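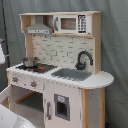 Running a robot demo at a community open day with a toy kitchen – what will go wrong?

Posted in Events and Outreach > Robots and automation

Rocío Arellano
Hi all, bit of a rush because I have to send the plan in tonight. We're doing an open day in May at Skutadden (it's a shared workshop building, ground floor, big doors, draughty) and my bit is the robot arm and the play kitchen. Families in the morning, then a group from the college after lunch. I've done talks before but never a live demo with an arm in front of kids.

The plan so far. Kitchen against the backdrop, arm to one side of it, people standing in front. Arm opens the oven door, closes it, moves the pot off the hob and into the sink, then puts it back. Each go is 15 minutes including me talking. Two of us on it, one at the laptop and one with the visitors. I'm the one with the visitors.

Things I don't know:

How close can people stand? The site people just say "use common sense" which is no help when I have to write a number on a form.

Do I let the children touch the kitchen between goes? It's a toy kitchen, they are going to want to. I don't see how I put a toy kitchen in front of a four year old and say no.

What do I do when it fails? It manages the pot nearly every time in our own room but the oven door is hit and miss. The handle is the trouble. Do I leave the door out or have it already open at the start?

Also does anyone bother with the pot lid. It has a lid. In rehearsal the lid slid off and everyone cheered so now I'm in two minds.

We were lent the table barriers by Starnetti but only 2 of them, and I'm not sure that's enough for three sides. Any advice welcome, esp from people who have done this with little ones. Thanks!!

Edit – forgot to say, it's not a big industrial arm, but it isn't a toy either. It does stop if it hits something. I'd still rather it didn't hit anything.

Sugiyama_bench
Done this four times now, three at schools and one at a library. Will go through in your order, sorry if it's blunt, typing on a break.

Distance. Measure the arm at full stretch, from the middle of the base to the tip of the gripper. With something in the gripper, because a pot sticks out further. Then put your line well outside that and write down the figure you measured. Ours came out at 756 mm to the fingertip and we taped the line at double that. Don't copy our number, yours will be different. The person reading your form wants to see that you measured something. And ask whoever is responsible for safety at the building to sign off the final layout, in writing, before the day. "Common sense" isn't a sign off.

Stopping when it bumps something is good to have but don't lean on it as your reason for letting people closer. The oven door can still pinch a finger between door and cabinet, and that's the kitchen doing it as much as the arm.

Two barriers for three sides – not enough. Can you push one side against a wall? Then you've got a front and one side left. If you can't, ask for more or use tables turned longways. Tape on its own works for adults. For under sixes tape is a thing to walk along.

Touching. Yes, but only with the arm powered off. Not paused. We have a rule that the laptop person says "off" out loud, the visitor person checks and says "off" back, and only then the barrier moves. Felt silly the first time. By the third group the kids were saying it with us.

The catch is that they will move everything. Turn the knobs, shut the microwave, push the tap round, put the pot in the oven. One lad put his shoe in ours. So you need to be able to put it back the same way quickly. We put little bits of tape on the floor for the feet of the kitchen, and one photo stuck inside the laptop lid of how it should look at the start. If your arm is just replaying saved positions then even a small shove of the kitchen and it'll miss. If it's using cameras to find things you've more room but check it anyway. Run one go with no visitors after every touching session. Build that into your 15 minutes, at the moment I don't think you have.

Failing. Start with the door open. Closing is easier than opening for most arms, it's a push, no need to grip anything. So the first thing they see works. Then pot to sink. Then if you're feeling brave, finish on opening the door, and tell them beforehand it's the hard one. They will be on its side. If it misses, let it try again once and then stop, three misses in a row and the room has gone.

Have a sentence ready for when it doesn't work. Mine is "it can't feel the handle the way you can, have a go at picking up your pencil with your eyes shut." Keeps them busy while my colleague resets.

Lid. Leave it off for the families and on for the college group. They'll ask better questions about it.

Last thing, the sink. Check the pot goes in and comes back OUT of your sink with the gripper round it. We only ever practised putting in. Looked great, then the fingers wouldn't fit down the side to fetch it again and I had to reach over and do it by hand in front of thirty parents. Power off first, obviously.

hallway_Vik
kids dont care about the robot they care about the kitchen. bring a second kitchen

seriously. we had a cheap second one off a selling page on the other side of the room, nowhere near the arm, and all the small ones went there and the grown ups could watch in peace. also bring plasters and a bin

Marit at Vakero
Agree with nearly all of Sugiyama_bench, few things to add from the visitor side. I do the bookings and welcome at our open days (Vakero, we have arms doing packing, so less fun than a kitchen).

Group size matters more than the length of the talk. 15 minutes is fine for adults, too long for the little ones unless they are doing something. I'd go shorter in the morning with smaller groups, and save the long version for the college. If you let people drift in and out you'll never get the barrier shut, so have a start time on a board, big letters. "Next robot at half past" sort of thing.

Somebody on the front line looking at the VISITORS and not at the robot. This can't be you if you're talking, I'd say you need a third person. You'll be surprised how quickly a toddler goes under a barrier. They don't have to know anything about robots, they just need to be able to say "stop" loudly and know where the button is. Show them the button. Make them press it once before you open the doors.

Where is your emergency stop, by the way? You didn't say. It should be in somebody's hand or right next to it, not behind the kitchen.

Cables. Tape them down or run them behind. Draughty building also means your backdrop will move if it's fabric. Clip it or weigh down the bottom, otherwise each time the big doors open it blows forward – and if you use cameras that may well upset things, you'd have to ask your laptop person about that.

I don't agree about the lid! Leave it on in the morning. If it slides off it makes a noise and they love it, and you've just told them robots aren't perfect without having to give a speech. As long as it can only drop on the worktop or inside the line, I can't see the harm. But do what you're comfortable with.

Things the children asked ours last time, so you can have answers ready. Is it alive. What does it eat. Can it do my homework. Is it a boy. Does it get tired. Will it take my dad's job (that one went very quiet). The college lot will ask how much it cost and how you taught it, and whether you wrote the code yourselves.

Don't let anyone tell the kids it's "thinking". You get stuck with that for the rest of the hour.

Rocío Arellano
Thank you all, this is brilliant. Replying quickly before I lose the signal.

Wall on the left, barriers front and right. I've measured full stretch with the pot in the gripper and it's further than I'd guessed, so the line has moved back and we lose a row of standing room. Fine. Building safety person is coming to look at the layout the afternoon before.

Stop button – it's on a lead, laptop person has it next to their hand. I'll ask if we can get a longer lead so the front line person can hold it instead. Need to find a front line person. My sister may regret answering the phone.

Door open at the start, yes, doing that. Tried it just now and closing worked every time. Opening still rubbish.

Tested pot out of sink. You were right, doesn't fit with the handles facing the sides. If we turn it before it goes in then it does. Would never of checked that.

Still undecided on the lid. Will leave this open in case anyone else has views, and also if somebody in the area has a second play kitchen they'd lend for one day, please message me, I can collect.

Sugiyama_bench
Good. Write the handle direction on your reset photo or it'll get put back the wrong way by the second group.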